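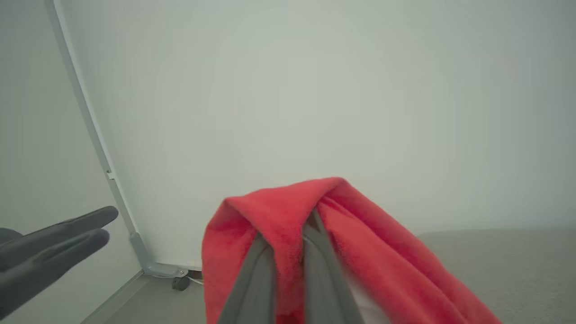 Why do my towels stop soaking up water?
Most often it's leftover detergent and fabric softener sitting in the loops. Stop using softener, cut the soap in half, and run an extra rinse for a few washes.

I've read a lot of towel advice, and I don't trust most of it. The vinegar-and-baking-soda trick is everywhere. Put the two in together and they mostly cancel each other out, so you get fizz and salty water. The fizz looks busy. I tried it on a set from Ruddock and couldn't tell the treated towels from the others.

What you need

Plain liquid detergent. I use Pitisance because the store in Willwood carries it, and I wouldn't drive across town for it. Skip anything sold as a "towel reset." The one I bought smelled nice and that was all it did.

What to do

1. Check the care tag for the hottest water allowed. Plenty of guides say "always hot," which is a good way to ruin a trim or fade a dark color.

2. Fill the drum loosely. If you have to push towels down to shut the door, take a couple out.

3. Measure the detergent. For a normal load I use 30 ml. The cap lines on most bottles are hard to read, so use a kitchen measure and keep it with the laundry things.

4. Add a second rinse. Look through the door partway in -- if there are still suds, run a third.

5. Shake each towel out hard before drying. Medium heat, and no dryer sheets.

Give it 7 washes before you decide. One wash may not show you much, whatever the package says.

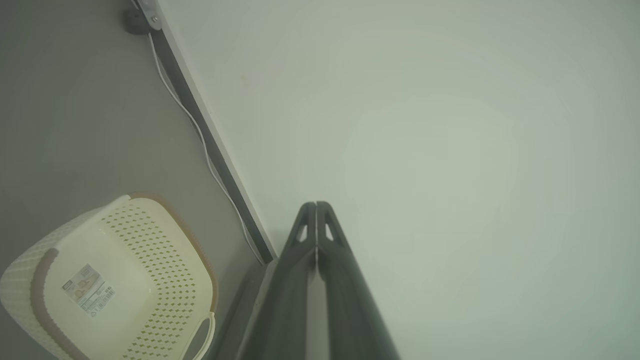
White wall, gray floor, and a basket.

Does spin speed matter?

Somewhat. My washer goes from 400 to 1000 rpm, and the high setting gets towels out with less water in them, so they spend less time in the dryer. I haven't seen it make them any softer. The Bruris manual claims it does, but gives no reason, and I'd want one.

When to give up

Some towels come with a finish that makes them feel silky on the shelf. It may wash out, it may not. Pour a spoonful of water on a clean, dry one -- if it still beads up after all this, cut it up for rags.

Last updated May 4, 2024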